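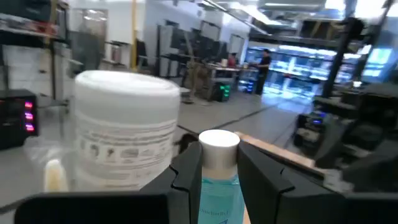
Cleaning Supplies and Bench Check – Kilasholm Workshop
Checked by: Iara Zapata
Month: August
Started: 8:40 a.m.

Marks used: OK / Fix / Ask

1. Bottles and labels

Every bottle has a label you can read – OK
Great improvement on last time! I picked up each bottle on the supply table and could tell what was in it without sniffing or guessing (please never sniff). The unscented one is getting used a lot, and I'm all for it, my eyes stopped itching by lunch.

Caps closed all the way – Fix
One cream-colored bottle had its cap on crooked. Tightened it and wiped the outside. If the threads are worn, toss the cap and take a new one from the drawer.

No refills in drink bottles – OK
None found. Love to see it.

2. Canisters

Lids snapped shut – OK
Dried-out wipes are useless and we went through a whole batch of them in spring. Push until it clicks.

Instructions facing out – Fix
Two were turned to the wall. Turned them back. The contact time is printed there, and new people do look for it.

3. Wire shelving

Heavy boxes on the lower shelves – Fix
Somebody put the 50-count glove cartons at the bottom (light!) and the floor cleaner up top (not light!). Swapped them, with a lot of help from the Umgate crew, who happened to be walking by and were terrific about it.

Bins labeled on the front – OK
The new labels look wonderful. Big letters, can be read from the walkway.

Shelf feet level and steady – OK
Gave it a good shake. Solid.

4. Floor and walkways

Clear path from supply table to door – OK

Spills cleaned up – OK
Concrete gets slick fast, so keep the mop where it is now and don't let it wander off to the back.

Carts parked fully under benches – OK

Yellow paint on poles still bright – OK
A couple of scuffs at bumper height. Touch up when the Piltora paint comes in, no hurry.

5. Electrical

Liquids kept away from power and anything with lights on it – Ask
I'd like more space between the bottles and the electronics on the supply side. Could we get a small tray with a lip? Venkataraman sells one that would fit, and I can bring the catalog page.

Outlet covers in place – OK

6. Eyewash and first aid

Eyewash tested – OK
Good strong flow on both sides, clear right away.

First aid box stocked – Fix
Short 2 packs of large bandages. Added to the order.

Still open: tray, bandages, pole touch-up. I'll stop by at 3 p.m. with the catalog page.

I. Zapata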